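The Warbridge Set

By the time Farzana Kakakhel got the piano lid propped open, there were already people sitting on the stairs. On the stairs! For a piece with no tune to speak of, on a Monday, in April, with rain coming sideways off the canal.

She had wanted to play Makori since she was nineteen and found the score in a box of band parts. It had 192 pages, most of them nearly white. A note, then a long breath, then two more notes so close together they seemed to lean on each other. She had carried it through three apartments and one flood.

"You're doing the whole thing?" Uyên Tô whispered. She was turning pages, and she was wearing her good shoes.

"The whole thing."

"Oh, I'm so glad," said Uyên, and she meant it, she was practically bouncing on the bench.

Farzana put her hands down. The first chord went out over the folding chairs and hung there, and somewhere near the back a man stopped unwrapping a cough drop. Then came the low B flat, the one she'd been dreaming about, so soft that she felt it in her knees before she heard it. What a sound that old piano had in it!

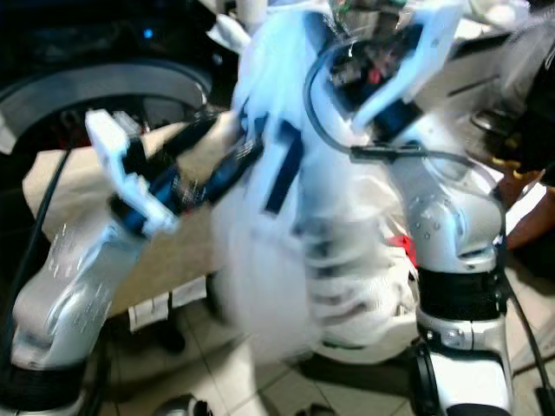
Two blurred arms, silver and white.

Around page 117 she lost track of the room. There was only the next note and the wonderful wait for it, and Uyên's sleeve crossing the light. Rain ticked at the windows in a rhythm that fit nothing and somehow belonged. She let the last chord ring until she couldn't tell it from the radiator.

Nobody clapped for a good while. Then a kid on the stairs said, out loud, "Is there more?"

Farzana laughed so hard she had to hold on to the piano. Uyên was already turning back to page one.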